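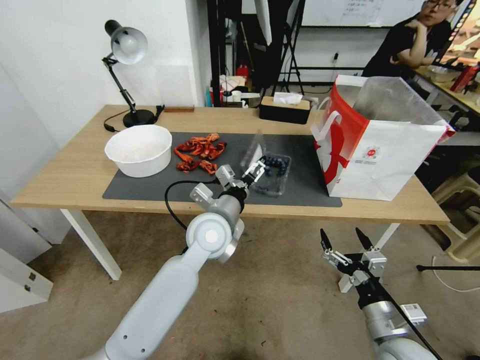
首页 > 探访笔记 > 机器人与家务
搜索 请输入关键词 热门搜索

十月去了趟Zoseck的开放日，回来路上在手机上记的，趁还没忘先发出来，乱，凑合看。

先说结论，省得有人翻到底：家务，还不行。店里后厨的某些活，一小部分，可以试。我去之前比这悲观，回来稍微好一点。

地方不好找。园区后门进，电梯只到三层，再走一段楼梯。签到、领贴纸、换鞋套，鞋套是小号的，我穿着裂了一只。同批进去的一共24个人，做餐饮的占多数，还有两个养老院的，一个开干货铺的大姐，全程提问最多，问得也最好。

带我们的是Maricel Lacson，讲话快，不念PPT，这点加分。开场她先问大家，你们店里最烦哪件事？答案五花八门，洗锅，叠毛巾，擦灶台，晚上收货。干货铺大姐说：挑辣椒。全场笑，她没笑。后来我才明白她是认真的，一袋干辣椒进来，碎的、发黑的、带长把的都要捡出来，两个人坐一下午，嗓子都是呛的。

然后看实操。

工位很朴素，浅色木桌，白色铁腿，铺一块深灰的垫子，上面一个白圆碗，一堆干辣椒，一盒蓝莓，透明翻盖盒，盖子开着。两条浅色的机械臂，末端都是两指夹爪。我原以为会有那种很炫的假厨房，灶台水槽一应俱全，没有，就一张桌子。桌边还放着购物袋和纸巾盒，跟谁家饭桌差不多。我倒觉得这样好，真店里的台面哪有干净的。

为什么是辣椒和蓝莓，Maricel讲了几句，我记了大概：一个又轻又皱，形状没有两根一样的，夹重了就碎；一个又圆又滑，会滚，皮还嫩。人手做这两件事根本不过脑子，机器每一颗都得重新想一遍。她原话是“每一根辣椒都是新题”。

我看的几轮里，辣椒比蓝莓顺。夹住中段，抬起来，放碗里，慢，但稳。有一轮连着放了5根没掉，旁边有人鼓掌，第6根夹了个空，夹爪很认真地把空气送到了碗里，又鼓一次掌。蓝莓就难看了，有一颗滚到垫子边上，它去追，越追越远，最后工作人员用手捡回来。捏破的也有，我看见的是两颗，汁不多。

速度。这个得说实话。大姐掏手机掐的表，一根辣椒平均8秒。她算账比谁都快，当场说那我雇侄女。Danilo Calimlim是那边做调试的，人很老实，没反驳，说现在比的不是快，是夜里没人的时候它能不能自己干完一碗。大姐追问，那能不能？他想了想，说这个月不能保证。

我挺喜欢这个回答。去年在别处看过一个展台，问什么都是“很快就可以”，问到哪个季度就开始发名片。

中间茶歇，点心不错，咖啡是速溶的。和养老院那两位聊了一会，他们关心的完全是另一回事：剥水果，分药，喂饭。喂饭Danilo直接说不做，分药也不碰，责任太大。水果可以聊，洗好的蓝莓分到小碗里，一层楼200份，早饭前要弄完。听上去简单吧，按今天的速度，得从前一天下午开始分。那位年纪大的护理主管说，慢不要紧，捏破了不行，老人家看见破的不吃。又是一个我坐办公室想不到的标准。

提问环节，挑几个记：

换一种辣椒行不行？能，但要重新采一批数据，细长的和圆的算两回事。

卫生怎么办，夹爪能拆下来洗吗？指尖那段可以换，整个不防水。做餐饮的几位一听脸色就不太好。后厨没有不湿的地方。

反光的塑料盒认不认得出？认得出，盖子是麻烦，开的角度不一样，有时候会蹭到。所以演示里盒子都是人先打开。我问能不能自己开盖，答：能开，十次里有几次会把整盒掀翻，今天就不献丑了。

坏了谁修？这个问题答得最含糊，说本地有合作方Tiongson，上门时间看排期。排期多久，没说。做生意的人最怕听到“看排期”。

价格没报，只说有按月租的方案，叫Tindico，名字听着像感冒药。资料要留邮箱才给，我留了，到现在没收到。

另外隔壁Zedent的人也来了，做夹爪软垫的，发了几片样品，手感像橡皮擦。说贴上以后抓软果子破损会少，没有现场对比，不评价。样品我带回来了，被家里小孩拿去当橡皮，擦不干净。

说说我自己的想法，比较碎。

家里用，我看还早。不是夹不起来，是家里的事没有一件是单独的。从袋子里拿东西，拆包装，挑出坏的，放碗里，空盒扔掉，擦桌子，这才叫一件事。今天看的只是中间那一小段，前后都是人做的。而那一小段恰恰是我在家最不介意自己做的，剥着辣椒还能听个广播。

店里用，要看店。活单一、量大、不赶时间、环境干，这几条都占上的，可以约他们带料去试。干货铺其实挺合适，我跟大姐说了，她说等它8秒变两秒再来找我。不过走的时候我看见她加了Danilo的微信。

还有一点，两条手臂，我看的那几轮里多半是一条在动，另一条候着。问了，说双手配合的动作还在练，比如一手扶碗一手倒。这个要是练出来，用处比多快几秒大得多，厨房里一只手能干的活本来就少。

给想去的人几句：穿好走的鞋；自带水；想看自己家的料能不能抓，提前写邮件说清楚，现场临时掏出来他们不给试（有位老板带了一袋花生，原封带回去了）。下午三点那场人少，能站近点看。拍照可以，录像要先问。

下一场说是换毛巾和碗碟，时间还没定，定了我再去一趟，到时候补在这篇后面。花生老板说他也去，花生照带。

标签：开放日　机械臂　后厨　干货分拣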